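Pool chemistry log, part 4: chasing a slow leak

Mon 27 July

The water level in our above-ground pool has been dropping faster than the weather explains. I first saw it in the skimmer mouth, where the waterline sat below the bottom screw by Thursday after a top-up on the weekend. The pump ran dry for part of a morning before I caught it. No damage that I can find, but the pump basket lid got hot enough to take the shine off the O-ring, and I replaced that before doing anything else.

Some loss is normal. A pool with the sun on it all day loses water to the air, and splashing takes more. What I wanted was a number for the loss that has nothing to do with the air, so I ran the bucket test. Fill a bucket with pool water, stand it on the ladder step so that it sits partly in the pool, and mark the level inside the bucket and outside it. Pump off, nobody swimming. After a day, compare the two drops. Evaporation acts on both. Anything extra on the outside is going somewhere else.

I did it twice, once with the pump off and once with it running. With the pump off, the pool fell 5 mm more than the bucket. With the pump on, the difference was the same to within what I can read off a strip of tape. A leak on the pressure side of the plumbing would normally get worse with the pump running, so I stopped looking at the return hose and the filter and started looking at the liner.
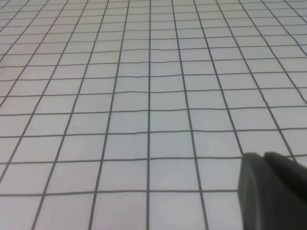

Finding the height of the hole

The cheap method is to let the pool drain itself. If the level stops falling at some point, the hole is at that height or very near it. I shut the pump down, plugged the return, and let it go for four days, with the chlorine dosed by hand and stirred in with the brush. The level went past the skimmer, past the return fitting, and kept going at the same rate. That ruled out both gaskets, which I had already bought. They are in the shed now.

I stopped the test at that point. Letting a vinyl liner drop too far is a bad idea. It shrinks a little as it loses the weight of the water, and an older one may not stretch back into the corner at the base of the wall. Ours went in five seasons ago and has already gone stiff above the waterline.

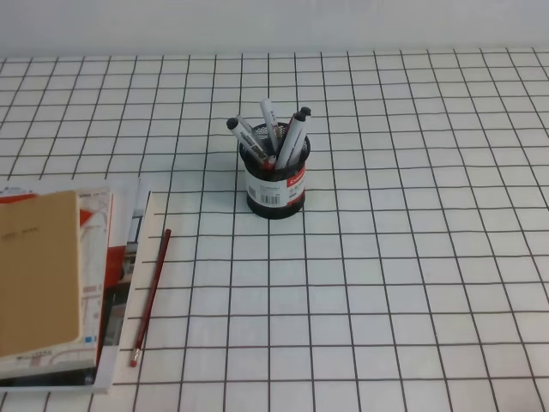 Black mesh pen holder on the grid.

The next step was dye. Drisosum sells a thick red one in a syringe that hangs in the water instead of spreading out. You need still water for this. I waited an hour after getting in, stayed in one place, and released a small amount close to the wall at each seam. If there is a hole, the dye moves toward it in a thin line. If there isn't, it just sits there and slowly sinks.

I worked around the wall first and then the cove, which is the curved strip where the wall meets the floor. The cove is packed sand under the liner and takes a lot of abuse from feet. On the side away from the ladder, the dye went straight down and in. The hole is a slit a little shorter than my thumbnail, on a fold that has been there since the liner was installed. I had noticed that fold in February while checking the cover and decided it was cosmetic.

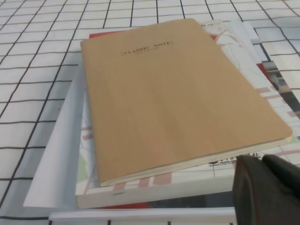
I patched it underwater with a kit from Plakico. Draining to patch was never worth considering on a liner this age. The procedure is simple enough. Cut the patch round, since corners lift. Scrub the area with a cloth to get the slime off. Coat the patch on the back, fold it in half with the glue inside, take it down, open it against the liner, and press from the middle outward. I held it with my palm for several minutes and then set a bag of sand on top overnight.

Ditte Thorlacius, who has the same model of pool two streets over, asked whether I would cut out the fold and weld in a new piece. I would not. The fold is under tension in two directions and any cut will try to run.

The refill took the total to 247 ppm calcium hardness, which is fine for vinyl. Alkalinity came in at 60, which is low, so it got baking soda in two doses a day apart. I will retest before touching the pH.

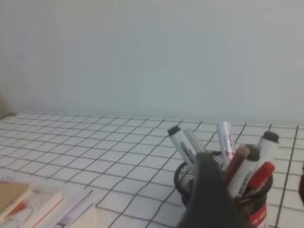 Grid mat and the wall behind it.

The bucket goes back on the step this weekend. If the two marks agree, I will leave the patch alone until closing and look at the sand under that section when the liner eventually comes out.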